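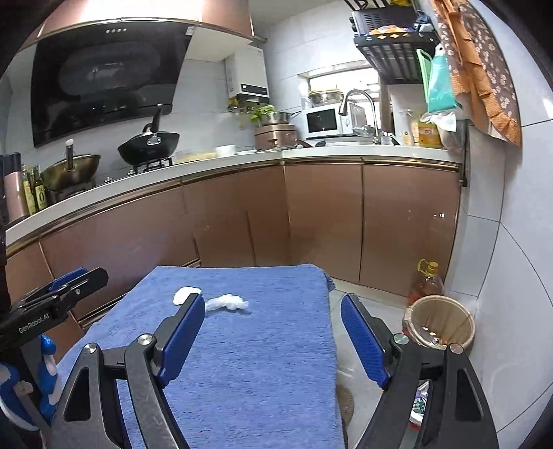 Household Science 2, Session 4: Do cotton towels really get softer with use?

Handout by Yayra Bawa. Please read before the October lab.

Most care advice you will find was written by people selling something. Treat it that way, including the leaflet from Jenetti that came with our towels.

The claim. A towel gets softer over its first washes because a factory finish comes off. Maybe. The usual support for this is a survey of 274 households in Zorstead, who were asked how their towels felt. They had been told beforehand what to expect. I would not hang much on it.

What we know better. Cotton loops flatten when dried on a line and stand up again when tumbled. Fabric softener leaves a coating on the fibers, and a coated fiber takes up water more slowly. Whether you would notice at home is another question – Kwesi Quartey's drip test found a difference, but he used 2 towels.

Lint. People take lint as a sign of poor quality. It is loose short fiber, and new towels shed plenty of it. Weigh the filter before and after, or don't make claims about it.

Terms to know: pile, ground weave, hand (how a cloth feels), absorbency.

For next time
Read Hovland, chapter 3, and skip the part on vinegar, where he cites only himself.
Write down one thing you believe about laundry and where you heard it. "My mother" is a fair answer.
Bring a towel at least a year old. Kwadwo Tetteh has the scale.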